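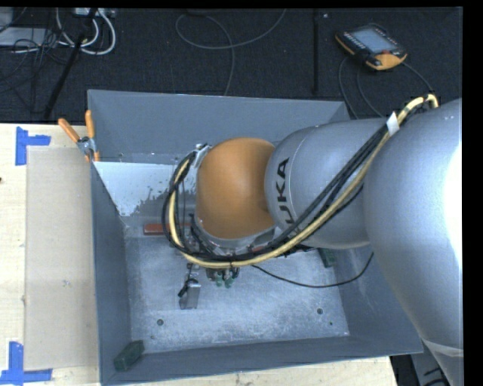

Fig. 1. Celda 2, brazo KUKA sobre el cajón gris, vista de la cámara fija.

Incidencia 291
Proyecto: Purnura (proyecto de curso, picking de bloques en cajón)
Equipo: Brumia
Componente: percepción / planificador de agarre
Prioridad: media
Estado: resuelta, con seguimiento abierto
Versión del software: rama abril

Resumen

El planificador devuelve candidatos de agarre sobre zonas del fondo donde no hay pieza. El brazo baja, cierra, sube sin nada y repite el mismo punto. Tras tres intentos fallidos el supervisor aborta el ciclo con el código 32 (sin progreso).

Comportamiento esperado

Los candidatos deben caer sobre bloques. Si no queda ninguno alcanzable, el ciclo termina con estado "cajón vacío" y el brazo vuelve a la posición de reposo.

Cómo reproducirlo

1. Arrancar el controlador y cargar el perfil "bloques".
2. Repartir las piezas por el cajón, con al menos una verde pegada a una esquina.
3. Lanzar el ciclo automático a velocidad reducida.
4. Dejar que retire las piezas centrales. El fallo aparece cuando quedan pocas y lejos del centro.

Se reproduce en la mayoría de las tandas. En una tanda completa, 7 ciclos terminaron con código 32.

Registro

09:10. Primer aborto. Se revisa el log del planificador: el candidato elegido tiene puntuación alta y está en el fondo, junto al agujero delantero derecho. Se descarta error de operación.

09:25. Repetido con el cajón en la misma posición. El candidato sale otra vez en el mismo sitio. Los dos agujeros redondos del fondo quedan dentro de la región de interés y el segmentador los marca como objeto.

09:40. Se revisa la calibración mano-ojo. Error de reproyección dentro de tolerancia. No se recalibra.

10:05. Se guarda una nube de puntos con el brazo fuera del campo. El recorte conserva 3.747 puntos por encima del plano del fondo que no corresponden a ningún bloque. Se agrupan en dos sitios: el borde de los agujeros y la parte clara del fondo junto a la pared trasera, a la izquierda.

10:20. Hipótesis A: el plano del fondo está mal ajustado. Se vuelve a estimar con RANSAC y el resultado apenas cambia. Descartada.

10:35. Hipótesis B: ruido de profundidad por reflejo. El fondo está rayado y tiene algo de brillo. Se apaga la luminaria del lado de la mesa y se repite la captura. Desaparece casi todo el grupo de la parte trasera. El de los agujeros sigue igual.

10:50. Hipótesis C: los agujeros generan píxeles volantes en el contorno. Se tapan de forma provisional con papel mate. Sin candidatos falsos en esa zona. Se retira el papel.

11:15. Aparte: el bloque verde de la esquina delantera izquierda se detecta bien, pero todos sus agarres se rechazan por colisión con la pared. Es otro problema y no explica el código 32 por sí solo. Sí explica que el planificador acabe escogiendo los falsos, que son los únicos candidatos válidos que le quedan.

11:30. Segunda observación aparte: con el brazo sobre el centro, el haz de cables y la manguera amarilla tapan parte del bloque rojizo en la cámara fija. Si la captura se dispara antes de que el brazo se retire, el segmentador parte la pieza en dos o la recorta. Se comprueba el código: el disparo se hace al recibir "movimiento terminado" del tramo de subida, sin esperar al tramo de retirada.

Causa

Son tres efectos que coinciden:
- Píxeles volantes en el contorno de los agujeros del fondo.
- Reflejo en la zona trasera izquierda con la luminaria encendida.
- Captura disparada con el brazo todavía dentro del campo.

Cambios aplicados

a) Máscara estática para los dos agujeros. Se carga con el perfil del cajón. Si se mueve el cajón hay que regenerarla con la utilidad de calibración de Thibodeau (menú Cajón, opción Máscara).
b) Filtro de altura mínima sobre el plano del fondo, por encima del ruido medido y por debajo del bloque más bajo.
c) La captura espera a que termine la retirada.
d) Lista negra de puntos: tras un cierre sin pieza, ese punto se excluye durante el resto del ciclo.

El cambio c) alarga cada ciclo. Aceptado por el equipo; en la prueba de clase puntúan las piezas retiradas y hay tiempo de sobra.

Verificación

Tanda de 32 ciclos con la luminaria encendida. Ningún aborto con código 32. Un cierre sin pieza, sobre un bloque marrón rojizo tumbado cerca de la pared trasera; el punto pasó a la lista negra y el siguiente intento fue correcto.

Pendiente

- Piezas en esquina: probar la inclinación de la herramienta en la aproximación. Se abre incidencia propia.
- Comprobar si el cable negro fino que cuelga bajo la muñeca llega a tocar piezas altas. Por ahora no hay contacto registrado, pero la holgura no está medida.
- Repetir la tanda en la celda de Wirnbridge, que usa el mismo perfil con otra luz.
- Documentar en el README que el perfil depende de la posición del cajón.

Notas para quien retome esto

La máscara va en coordenadas del cajón, en milímetros, con origen en la esquina delantera izquierda. La versión anterior del fichero usaba metros y el cargador no avisa si se mezclan.

Para volver al comportamiento antiguo basta con poner usar_mascara=0 en el perfil. La espera de captura no se puede desactivar desde ahí, hay que tocar el secuenciador.

Adjuntos: log del planificador, nube de puntos antes y después, perfil corregido.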